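How does a robot learn to pick things up?

When you were very small, you did not know how to hold a spoon. You watched, you tried, you dropped it many times. A robot arm can learn in a similar way, but it has to be given many examples first.

One example is one try from start to end. A person guides the arm to an object, closes the gripper, lifts the object and puts it down in another place. While this happens, the computer writes down how every joint of the arm is turned. A camera films the table at the same time. Later the computer puts both together – what the camera saw and what the arm did.

Leonie Schnyder does this work in the Skamik project. On a good day she can collect 26 examples. For one simple task her team wants 300 of them, so it takes patience!

Why so many? If the object always stands in the same spot, the robot learns only this spot. Move it a little, and the gripper closes on air. So Leonie puts the object to the left, then to the right, then closer to the edge.
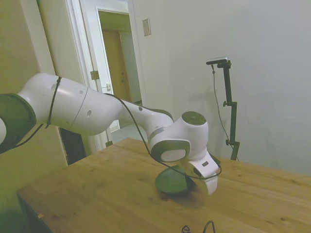

She also keeps some tries that went a bit wrong and were then corrected. From these the robot can learn what to do after a mistake. Tries in which somebody bumped the table are thrown away.

Try it at home: close your eyes and let a friend guide your hand to a cup. How many times do you need before you find it alone?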